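床位

我到普洛科姆的时候是十二月，下着小雨。从车站走到宿舍，用了四十分钟，因为我不认识路，也不好意思问。那时我的中文还很差，每说一句话，先要在心里排好顺序，像排队上车一样。等我排好了，别人已经走远了。

宿舍在一座旧楼里，房间号是427。楼是弗拉德公司租下来的，给在仓库上班的人住。管钥匙的女人坐在楼梯口的小窗后面，她给我一把钥匙，一张床单，还有一张纸，上面写着规定。规定我看了三天才看完。第一条是不可以在床上做饭。我想，以前一定有人在床上做过饭。

房间很长，门在这一头，阳台在那一头。左边是双层床，右边是一排浅色的木头桌子。我分到的是靠门的下铺。我坐下来，铁管响了一声，上面的木板离我的头不远。我把行李放在脚边，坐了很久，不知道应该先做什么。

同屋的女孩从阳台进来，手里拿着一个橘子。她看看我，看看我的行李，说了一句话。我没有听懂。她又说了一遍，更慢，我还是没有听懂。她就把橘子放在我手里，出去上夜班了。

后来我知道，她说的是：“你的被子呢？”

我没有被子。在我的家乡扎莫维蒙，被子是留给家里人的东西，出远门的人不带走，怕带走了就不回来。这是我母亲的想法。她给我带了别的：一包盐，两双厚袜子，一张写着舅舅电话的纸，可是舅舅的电话已经换了号码。第一个晚上，我穿着大衣睡觉，把两双袜子都穿上。半夜空调自己响起来，吹出来的是凉风，我不会关，只好把头也放进大衣里。

早上同屋回来，看见我这个样子，没有笑。她从上铺拿下来一条被子，蓝色和橙色的花，很旧，洗得很软，卷成一个筒。她指指被子，又指指我的床。我摇头。她就把被子放下，自己去睡觉了，面朝着墙，不给我说话的机会。

从那天开始，我们住在一个房间里，但是很少见面。她上夜班，我上白班。我出门时她刚刚睡着，我回来时她正在穿鞋。我们见面的时间，我算过，一天不到一刻钟。所以我们用桌子说话。

那张桌子放在床的旁边，铺着黑白格子的桌布，桌布的边是灰色的。谁有东西要给另外一个人，就放在桌布上。她给我放过一小包饼干，一个灯泡，一张去市场的公共汽车票。我给她放过煮鸡蛋，热水袋，还有一次，是半个西瓜，因为整个的西瓜我拿不动，只买了一半。收到东西的人不写谢谢，只是过几天放回去另外一样。我觉得这比写谢谢好，对我来说也比较容易，我那时不太会写字。

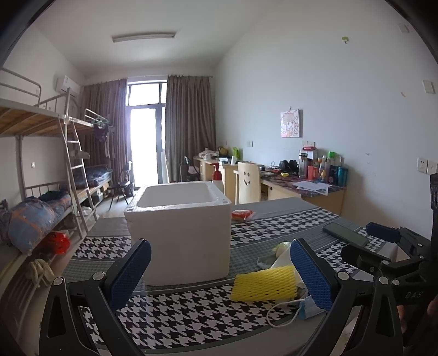
427房间，从桌子这一边看过去。

水果是她最喜欢放的东西。市场里有一种梨，每一个都穿着泡沫做的网套，像小孩子穿毛衣。梨吃完了，网套她舍不得扔。她把网套套在杯子上，喝热水就不烫手。有一次我醒来，看见我的钥匙也穿着一件黄色的网套。我想了半天，才明白，是因为我每次早上开门，钥匙碰在门上，声音太大，把她吵醒了。

她没有说我吵。她给我的钥匙穿了一件衣服。

我那天上班的时候，一直把手放在口袋里，摸那个软的东西。仓库里很冷，从佐斯托登来的货车一辆接着一辆，我们要把箱子搬下来，再按照号码放好。班长说，你今天怎么总是一只手干活？我说，对不起，马上用两只手。这是我第一次不用先在心里排队，就说出来的一句中文。

春节前，房间里的人慢慢少了。里面那张床的女孩也回家了，走的时候把蓝格子的毯子叠得很整齐，可是忘了她的深色衣服，还在上铺的栏杆上挂着。晚上开阳台的门，风进来，衣服就轻轻地动，好像有一个人站在那里，正在想要不要下来。我开始的时候有点怕，后来习惯了，有时候对它说晚安。

同屋不回家。她没有说原因，我也没有问。我们的老板说，节日上班，每天多给88块钱，我想她可能是为了这个。也可能不是。我自己也不回去，因为路费太贵，我在信里对母亲说是因为工作太忙。

除夕那天，我们两个人的班第一次碰在一起，都休息。这件事我们事先都不知道。早上我醒了，她也醒了，我们躺在各自的床上，谁也不先起来。平时这个时候，一个人在睡，一个人在走。现在两个人都在，房间好像变小了。

最后她从上面说：“你饿不饿？”

我说：“饿。”

她说：“那你下去买饺子，我烧水。”

我说：“好。”

我穿好鞋，走到楼下，才发现我都听懂了，一个字也没有漏掉。小窗后面的女人正在贴红纸，她问我笑什么。我说买饺子。她说买饺子有什么好笑的。

店只开着一家。老板用白色的泡沫盒子给我装，又放进塑料袋里，另外送了两小包醋。我回来的时候走得很快，怕凉了，又走得很慢，怕洒了，所以走得很奇怪。到了房间，她的水已经开了，可是我买的是煮好的饺子，不需要水。她看着我，我看着她。于是她用那些水泡了茶。

我们把盒子放在格子桌布上，一人一双筷子。阳台的门那边很亮，远处有人在放鞭炮，很小的声音。她问我，扎莫维蒙过年吃什么。我说吃鱼，吃一种很硬的面包，要用牛奶泡，泡到晚上才可以吃。她问好吃吗。我说不好吃，但是没有它就不算过年。她说饺子也差不多是这样。然后她又吃了六个。

我问她，为什么把被子给我，她自己盖什么。

她说她有两条。

我那时候看了一下上铺。上面只有木板，一张床单，和一件大衣。

我没有再问。我低头吃饺子，把最大的一个推到她那边去。她又推回来。这样推了几次，饺子的皮破了，馅儿露出来，两个人都不好意思，就一人吃了一半。

第二天她又上夜班了。我下班回来，她正在穿鞋。我从市场买了一条新的被子，用很粗的白绳子捆着，一路背上来，绳子把肩膀勒得很疼。我把被子放在桌布上。桌子小，被子大，把整张桌子都盖住了。

她站在那里看，一只脚穿着鞋，一只脚没有穿。

“什么花的？”她问。

“没有花，”我说，“有花的卖完了。”

她说那也行，把另外一只鞋穿好，走了。我听见她下楼，走到一半停了一下，又继续走。我把绳子解下来，想不出有什么用，可是也舍不得扔，就挂在我的床下面了。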